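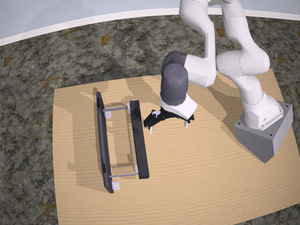

Wood grain

Wood grain is the direction, arrangement and appearance of the fibers in a piece of wood. The word is used with several meanings, which can cause confusion. A carpenter who says that a board must be planed "with the grain" is speaking of the direction of the fibers. A buyer of furniture who likes a "strong grain" usually means the pattern of lines on the surface, for which the more exact word is figure.

Origin

Most of the cells in a tree trunk are long and narrow, and they lie along the length of the trunk. In climates with a clear cold or dry season the tree grows at a different speed during the year. The wood made early in the season is often lighter in color, and the wood made late is darker and harder. Together they form one growth ring. When the trunk is sawn lengthwise, the rings appear on the board as lines. In tropical trees the rings can be weak or missing, and the lines may come from other features, such as bands of pores.

Types of grain

In straight grain the fibers run parallel to the length of the trunk. In spiral grain they turn around it, and boards from such a tree are likely to twist when they dry. Interlocked grain is formed when the direction of the spiral changes from time to time. This kind of wood is hard to split and difficult to plane. Wavy grain has fibers which bend regularly from side to side, and it is valued for the backs of violins.

Effect of sawing

The same log can give very different surfaces. Plain sawing, in which the log is cut in parallel slices, produces arches and ovals in the middle boards and wastes little wood. In quarter sawing the rings meet the face of the board at a steep angle, and the lines are narrow and almost parallel. Quarter-sawn boards move less with the humidity, but they cost more.

Use in furniture

Wood swells and shrinks much more across the grain than along it. For this reason a wide table top must not be fixed too firmly to its base. In the workshop of Yasuo Sekiguchi in Utden, the tops are held by small wooden buttons that slide in a groove, an arrangement also found in many older tables. The direction of the lines is normally chosen to follow the longer side of the table.

Sanding should be done along the grain, as scratches across it become visible after oil or stain is applied. A common order is to begin with 100 grit paper and to finish with a finer one. Sushil Dubey, in his handbook for the school at Thakur, advises to stop before 400 grit if the wood will be stained, so that the color can still enter the pores.

Imitation

Painted grain was popular on doors in the nineteenth century. It was made with brushes and combs over a pale ground coat. Today the pattern is mostly printed on paper or plastic film and glued to a board.

See also: Growth ring, Plain sawing, Quarter sawing, Veneer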